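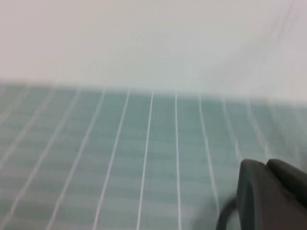 Cable day again

Quick one, dinner's in the oven.

So Edo (the arm) has been dropping its wrist camera again. Fault 2209, same as in February, always in the same half of the room, always when joint six is wound round far enough to make the cable work for its living. I'd blamed the connector. Bought a new connector from Flumbridge, waited forever, fitted it, two good evenings and then 2209 again. Fine. Not the connector.

What I should have done first was look at the wrist camera's own view while jogging the arm slowly. The cable comes out beside the finger and makes a loop right there in the corner, in front of the cloth. A loop is good, you want slack at the wrist. But a loop that hangs low and forward is a loop that catches on things. And gets tugged. And then the plug wiggles, and then 2209.

So here's what I did, mostly so I can find it next time.

Power off at the wall. Not e-stop, off. I know people who swap wrist cables on e-stop. I used to be people.

Cut every zip tie from the elbow forward. All of them. Tempting to leave the ones that look ok but they're what decides where the slack ends up, so if you keep one you keep the problem.

Turn joint six by hand to one end of its travel. Lay the cable along the forearm, let it find its own length, mark it with tape. Then the other end, mark again. The anchor goes between the marks. Mine was behind both of them, which explains a lot. Past me tied it with the wrist at zero and called it a night.

New anchor is a velcro strap over a scrap of rubber. Zip ties bite into the jacket and I've already killed one cable that way. Snug, but the cable can still twist inside it.

Then strain relief at the camera end. This is the bit Mansa Acheampong got me onto, back when we both had benches at the Essien place. Clamp the jacket right behind the plug, on the same bracket as the plug, so when something pulls it pulls the bracket. I had 5 mm of bare wiggle there. Now none.

While the bracket was off I cleaned the screw threads and put a dab of threadlocker on. Medium. Not the strong stuff, I learnt that one with a hacksaw. Let it cure properly before running anything, however impatient you are. I went and did laundry.

Checking the camera after

Any time the bracket comes off, the camera goes back on a hair different. You won't see it by eye. The arm will happily reach a hair to the side of everything and you'll spend a evening blaming the software.

I don't trust the old calibration at all after a job like this, so it's a full redo. Board out, run the poses, save the file under a new name. Keep the old file, you'll want to compare.

And I do a dumb check on top. Park the arm at a pose I've saved, pull up the wrist view and see where the lines on the cloth run. If the upright ones near the middle have wandered compared with last time, something is still loose. Costs a minute. Do wait until the arm has fully stopped before grabbing the picture though, any motion and the lines out to the side turn to mush.

(The grid on the cloth is NOT a calibration target by the way. It's printed fabric. It stretches. Good for "did this move", useless for "by how much".)

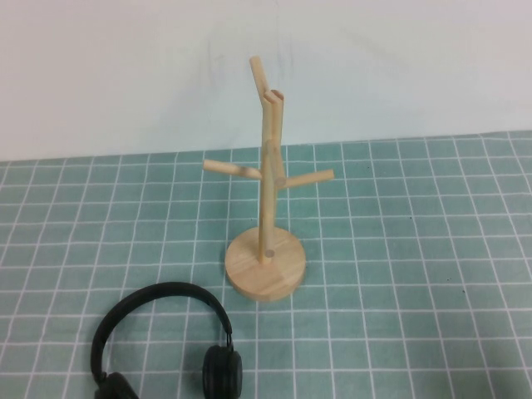
Next thing was the soak test, which for me means letting Edo go to and fro between saved poses until I believe in it. I want something tall in the workspace for that, so the wrist has to go up and over and the cable gets dragged through the positions that used to fault. The mug tree does the job nicely. The pegs stick out either side at slightly different heights and those angled prongs on top are exactly the kind of thing a droopy cable would hook. No mugs on it, I'm not that confident. Headphones down at the front, flat on the cloth, for a low reach. If the loop still hung too far it would brush them, and I'd rather find that out with soft padding than with something pointy.

First pass at crawl speed with my hand on the stop. Watched the cable, only the cable. Ignored the gripper completely. One spot over the tall prong where it came closer than I liked, so I backed the strap up a touch and went again. Better.

Then half speed. Then normal. 500 cycles overnight with logging on, and I slept badly, obviously, listening for a clunk through the wall.

Morning: log clean. No 2209. One warning for a late frame, which I get anyway and am choosing to ignore for now.

Things to remeber for next time:

- mark both ends of joint six travel before anchoring anything
- velcro at the wrist, zip ties only from the elbow back
- rubber under the strap or it creeps
- recalibrate, even if you think you didn't bump it
- look at the strap again after a week, retension if needed

Still to do: the finger pads, and a proper sleeve for the forearm section. Flumbridge have the sleeve in 9 mm which I think fits with the plug off. Might be a squeeze. If anyone in Plokthorpe has an offcut lying around, email me, I only need a forearm's worth.

Oven's beeping. Gotta go.

Recent posts
Edo vs. the tea towel
Why I gave up on the cheap power supply
Fault 2209, part one (wrong about everything)
Plokthorpe swap meet: what I hauled home
Moving the bench away from the wall, and back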